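Bedroom walk-through checklist, kids' loft room
Moser house, upstairs. Done 9/11/24, next one in June.

I do this list twice a year, once before school gets going properly and once when it's over, and I always mean to type up my comments and never do. So this time I'm typing! The marks are OK, FIX or WATCH. I started with the lower bed because it had bedding and clothes on it and I wanted to get that sorted out before I crawled around with a flashlight. 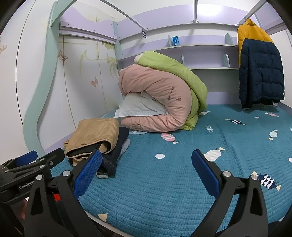
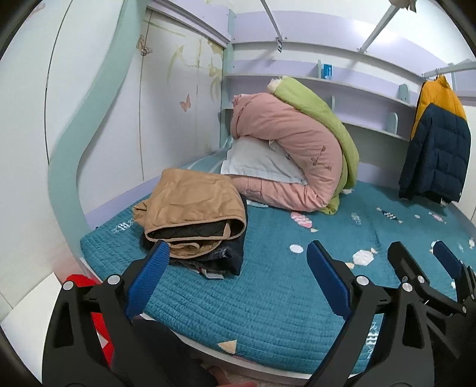 1. Bedding off, mattress checked underneath: OK
Pink quilt, green quilt and pillow all went onto the rug. Pad came up, mattress is fine, no damp spots, no crumbs to speak of (a miracle). The candy pad has shrunk a little in the wash, so one corner keeps popping up. I tucked it back.

2. Clothes off the bed before lights out: WATCH
Jeans and the tan one went in the drawer. I know a folded stack isn't exactly a hazard, but it gets kicked to the floor at night and then somebody slides on it on the way to the bathroom. We've had that fall already.

3. Number of heavy covers: WATCH
Two thick ones plus a pillow is plenty until it gets cold. The green one can go up in the closet for now. Will I get an argument? Yes.

4. Loft frame bolts: FIX
Went over every bolt with the hex key. Most were snug, but 2 on the upper frame turned easily, and one of those took nearly a full turn before it bit. Check again in 10 days and write it down here.

5. Diagonal supports: OK
Pushed and pulled, no wobble. I hung my own weight off the frame for a second, which I don't recommend if you have a bad shoulder.

6. Jacket on the rail: WATCH
The mustard and navy puffer can stay as long as it's just the one. Last winter we had a whole coat rack going on there, plus a backpack. No bags, no belts, nothing with a long cord or strap.

7. Shelf along the wall: OK
Curved ends, so no sharp corners at head height, bless whoever thought of that. Light stuff only on the upper shelf. I gave the unit a good shake and it's solid.

8. Clearance from upper bed to ceiling light: OK
20 inches with the tape measure, same as last time. The bulb is a cool one.

9. Night light and outlet: FIX
The Visura night light flickers when you bump the plug. Unplugged it and put it on the kitchen counter. Need to try another outlet before I blame the light.

10. Smoke alarm in the hall: OK
Pressed the button, everybody in the house knows about it now. Fresh battery in.

11. Window latch: FIX
Sticks on the left side. I put a drop of oil on it and it's better, still not great. Pick up a new latch next time I'm out.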